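**Jivbridge, Thursday, January 8, 2026**

Tronberg will resurface 33 white work tables at its Jivbridge repair workshop, with the job due to finish before the end of the month. The tables are used for small repairs and model making, and members asked for the work in an October survey.

"The tops get scuffed and people stop trusting them for clean work," said workshop manager Comfort Ayaaba. "A wipe-down only does so much."
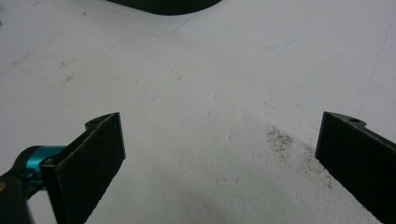 *Light scuffs and grey smudges on a white work surface.*

Surfaces will be graded before work starts. Light scuffing will be buffed out by hand. Stains, ink lines and specks of debris will be cleaned and checked again, and any top that still shows marks will be re-covered. Coloured mats will be offered at each table for gluing and painting.
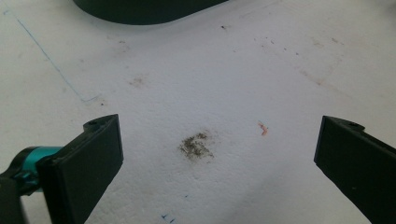

## Bookings

The workshop stays open throughout, with 4 tables closed at a time. Members with bookings will be moved to another table at no charge.

**Media contact:** Sadao Mizuno, Tronberg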